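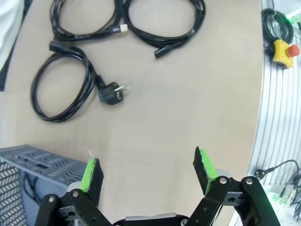

Tidying cables is a chore I'd happily hand over, so I tried the Koster two-arm sorter with that in mind. Each arm has two fingers with green pads. The loads were ordinary: black leads in loose coils, one with a two-pin plug lying flat on the table. Soft, floppy things like these are harder for a machine than boxes or tins.

The Koster works at a normal table and uses shop-bought baskets. Setting up took me 90 minutes, and the manual is clear.

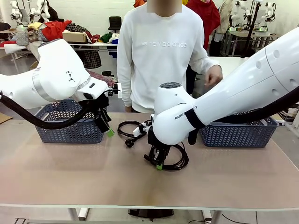 Gripper down at the coil, a basket on either side.

Speed is the weak point. I can clear 11 leads by hand before it has done a few. It also wants someone standing by, so you save little labour at present.

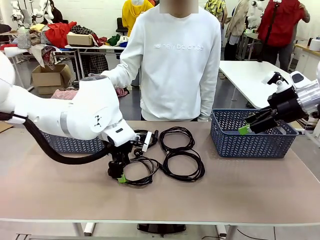 Verdict
Good for a workshop that wants to learn. For the home, wait. I'd look again in September, when Koster's next update is due.

Gaétan Simard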